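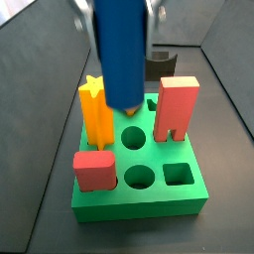 I've been running Raria as our team's document manager since August, and I want to get this review written while I still remember what life was like before it. The feature that won me over is intake sorting. You set up your record types first, each with its own required fields, and a scanned page has to match one of them before it can be filed. It's a shape sorter, basically: a star has its own outline, a red arch has another, and a green block with holes punched in the top doesn't care how badly you'd like to be finished by lunch. Our old shared drive was more like a bucket. Everything went in and we spent our afternoons fishing it back out!

Some background on us. We're a seven-person office handling property files for a handful of landlords, so leases, inspection reports, repair invoices, insurance certificates and a steady drip of letters nobody else wants to keep. Edileuza Leite and I did the migration between us. The final tally was 3092 documents, and 54 of those ended up in the Unmatched tray on the first import. I'd braced for a lot worse. Most of the 54 were old carbon-copy receipts that I can barely read myself, plus a few where two leases had been scanned as one file.

Setup took an afternoon. You get a blank cabinet and a list of starter templates, and my advice is to ignore most of the templates and build your own record types from the papers on your desk. We began with too many (did we really need separate types for plumbing invoices and electrical invoices? we did not) and merged them later. Merging is wonderfully easy. You drag one type onto another, it shows you which fields don't line up, and you pick what happens to each of them. No exporting, no spreadsheet in the middle.

Search is fast and it forgives typos. I typed "inpsection" for a week before I noticed. You can save a search and pin it to the sidebar, and pinned searches refresh on their own, so mine for leases ending in the next 50 days is now the first thing I look at in the morning with my coffee. I used to keep that list by hand in a notebook. I still have the notebook, I just don't open it.

Now the parts I'd like to see fixed. The phone app is only good for looking things up. It will take a photo of a receipt, but you can't set the record type from the phone, so the photo sits in the tray until you're back at a computer. Permissions are also clumsy. They're set per cabinet, and I'd love to set them per record type, so that Victor Kimaro could see repair invoices without seeing the tenants' financial paperwork. We got around it by making a second cabinet, which works fine but means two places to search. And the print dialog forgets my two-sided setting every single time. Every time!

I did look at a couple of others before picking. Umum has a prettier screen and a much better phone app, and if you're mostly out on the road I'd try that one first. Its sorting is all tags, though, and tags are only as good as the person typing them in on a busy day. Pellegrini is the heavyweight of the bunch, with approval chains and retention schedules, far more than an office our size would use. Tharushi Mollah, who I worked with at my last job, swears by it for a bigger team.

Support has been great. I wrote in twice, once about the double-scanned leases and once about a stuck import, and both times I heard back the same day from somebody who had clearly read my message. The lease answer led me to the Split button, sitting in the page preview the whole time, under the rotate arrows. If you scan in batches, go find it on day one.

One small tip for anyone starting out: turn on "ask before creating a new type" in the cabinet settings. It's off by default, and Edileuza and I each made our own version of "Certificate" before we caught on.

Reviewed version is the regular office plan, on two Windows desktops and one elderly laptop. It ran well on all three, with a bit of a wait on the laptop when opening long PDFs.

Posted 17/05/2020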